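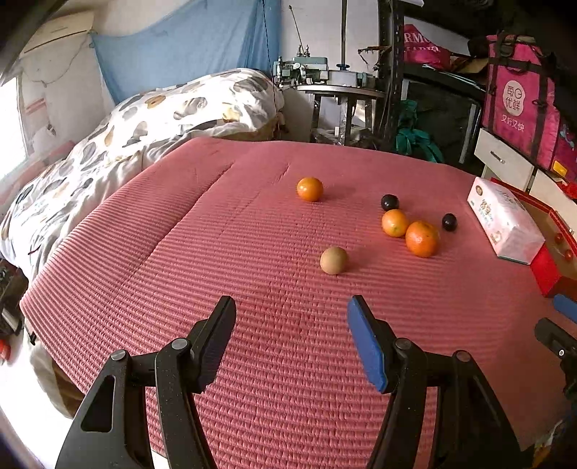
Subject: Re: [kitchen-list] Table mat under fruit and eggs, does it help?

Hello all,

Thank you for the many answers in August. I promised to write again after trying the foam mat, so I do it now, a little late.

I bought the pink one, with the fine ridges, from the Tekley shop in Plellport. It is larger than I expected and it covers my table nearly to the sides. I put fruit and one egg directly on it, to see how they behave. The mandarin and the other orange fruits stay where I place them, also when somebody leans on the table. The egg was my bigger worry. It rolls a little if I push it along the ridges, but across the ridges it stops very soon. So I advise to turn the mat so that the ridges lie parallel to the side where you sit.

There is one thing I don't like. The mat came folded, and the creases do not want to leave. The long one goes diagonally across the left half, and there is a shorter one towards the far side. I have kept it under heavy books for three nights and I see no big difference. Small round fruits, such as the dark ones, can collect in a crease if it is deep enough. Does anyone know if a warm iron with a towel between is safe for this kind of foam? I am afraid to try it on the good side.

On 14:20, a list member wrote:

> I would be careful with fruit directly on foam. We had a
> Morosum mat, also ribbed, and the juice of one soft mandarin
> went down between the ridges. It took me two washings with a
> small brush to get it out. For eggs I still prefer a folded
> tea towel, it can go in the machine afterwards.
>
> Also, where do you put the small things? On our table they
> always travel to the floor.

About the juice: you are right, and I now check each fruit for soft places before I put it down. For wiping I keep a pack of tissues on the right side of the mat, where my hand finds it without looking. A damp cloth moved along the ridges works better than across them.

About the small things: I use an open box, a red one with a cardboard-brown inside, and it stands behind the tissues. Its walls are high enough that small round things do not jump out. Before this I had a flat plate from the Javier series, and I picked up things from the floor roughly 4 times each evening.

If somebody has a mat which was sold rolled and not folded, please write me the name of the shop. I would pay a bit more for it.

With kind regards from Plellport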